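Switching to wool for the winter

I gave up on the big comforter in December. It was too hot at midnight and on the floor by 4 a.m., and it took two trips through the dryer to get it clean. I've been sleeping under blankets ever since and I don't plan to go back.

My grandmother's house had no comforters at all. Each bed got a sheet and then blankets, and in cold weather you went to the hall closet and got one more. I slept well there. It took me a long time to connect the two.

The first one I bought was a wool blanket from Mac Suibhne, secondhand, from Bernadette Flanagan down the road. She was clearing out her mother's place and had 7 of them folded in a trunk with cedar blocks. I took two. One had a moth hole near the corner that I darned badly in gray yarn. It has held so far.
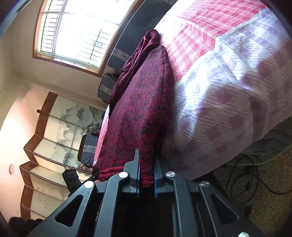 Wool doesn't need much washing, which surprised me. I hang mine over the porch rail on a dry day, turn it once, and bring it in before dark. When it does need a wash I use the tub, cool water and a capful of wool soap, and then press it flat between towels. Howard Lockwood told me he puts his in the machine on the delicate setting and they come out fine. I haven't been brave enough to try it.

Weight matters more than I expected. One heavy blanket makes my feet ache, but two lighter ones don't. I also stopped tucking in the sides. The bottom gets tucked, and the rest hangs loose.

I turned the heat down to 62 at night for a while, then back up to 64 — the dog was complaining. The bill went down a little, but we also had a mild month, so I can't say how much of that was me.

Éabha wants one of the blankets back for her daughter's dorm room, so I'll be looking for another before spring. If anyone local has a twin size they don't use, send me a note. I don't mind a stain or two, and I still have plenty of the gray yarn.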